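Budgeting for a ward robot

From the Rivthorpe open handbook, section on equipment planning

Budgeting for a ward robot means working out what it costs to buy, house, run and eventually get rid of a machine that fetches, opens and handles things in a hospital or a training ward. The term covers the price of the robot itself and also everything that gets bought on its account afterwards, and in my experience the second pile is where people come unstuck. It overlaps with ordinary medical equipment planning, but the robot buyer has a few extra headings to fill in, and they're the ones I get asked about most.
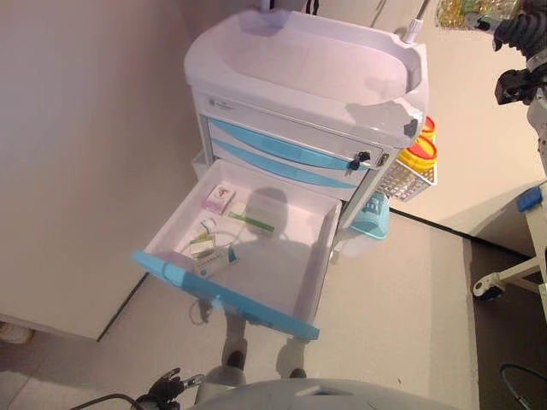
Words by Régis Royer
With corrections from Kha Hồ and Yung-ching Hung
Last revised in November

Background

I've been helping with these budgets since the Disadach training ward got its first arm, and I'll say straight away that the first one I wrote was dreadful. I had a line for the robot, a line for delivery and a line called "other". Other ate the lot! Po-yen Lu, who had to sign it, sent it back with a question mark next to every heading, and the layout I use now is more or less the answers to those question marks.

What to list

Start with the furniture, oddly enough. A drawer cart with long handle strips is a different job for a gripper from one with little round knobs, and if your carts need changing then the carts belong in the robot budget. Locks go on the same list. A drawer with a key in it is easy for a nurse and a fiddly business for a machine, so decide early whether a person will always unlock first. We decided yes, and it saved us a whole line of custom fingers.

Then hands. Buyers tend to assume one hand will do, but a plain two-jaw gripper and a hand with separate fingers are priced worlds apart and wear out in different ways. My own rule is to budget a gripper for pulling and pushing and to make anybody who wants fingers write down the task they want them for (a proper sentence, please, with the name of the object in it). Small packets are the usual reason. They lie flat, they slide, and they're often shiny, and shiny things bother cameras as well as fingertips.

Stock for practice is the heading I forgot completely. You'll want packets, boxes and tubing that can be dropped and squashed all day long, and they can't go back into the ward's supplies once they've been used that way. We ask for expired stock first and buy the rest. 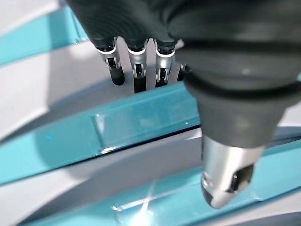
Fingertips are a consumable too, and I do wish the quotes said so. Put them with gloves and batteries, under things you reorder, and ask the supplier how many come in the box and how long the next box takes to arrive. Kong, the firm that looks after ours, quoted us for a pack of 10 and we'd have been much happier starting with 32, simply because of the wait in between.

Space and floor

Measure the room with a drawer fully open and a person standing in front of it. I can't stress this enough. Yung-ching laid tape on the floor at Disadach before we ordered anything, and the base we'd all fallen in love with would have blocked the side bins on the cart. Cables want a route of their own as well, and wheeled stands have a habit of drifting into whatever route you've picked.

People's time

Somebody has to stand there. For the first stretch I plan on one person beside the robot for every hour it's moving, plus somebody to tidy up and reset the drawers. Our first block came to 233 hours of staff time, which was more than the room hire and the spares together, and Rigoberto Ventura still brings it up whenever I say a project looks cheap.

Buy, lease or share

Leasing suits a ward that doesn't yet know what it wants the thing for. Sharing is my favourite when it can be managed: Disadach and Erton split a service contract, and each put 1,000 a year into a joint pot for spares. The money was easy, the diary was awful. If you do share, agree who pays for moving the robot and who checks it over when it arrives.

Disagreements

Kha thinks I'm too mean about fingers and would put a full hand in every first order, on the grounds that you'll only want one later. I've left that view in because plenty of sensible buyers hold it. I still say carts first.

See also: drawer carts; gripper spares; service contracts; practice stock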